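Resident Services > Household Guidance > Cleaning Products

Storage of Bottled Cleaning Products

Residents of Prudwood are asked to keep household products in their original bottles, with the label attached. Stand bottles upright after use and close the cap fully.

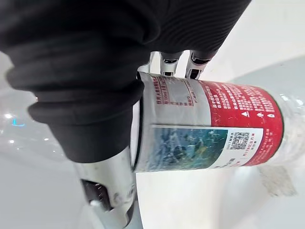 Bottle with printed label and three warning icons.

Read the warning panel before first use. Where the text is in another language, request a translation from Sota Oda at the service desk, extension 1411, on Wednesday. Products without a label should not be used.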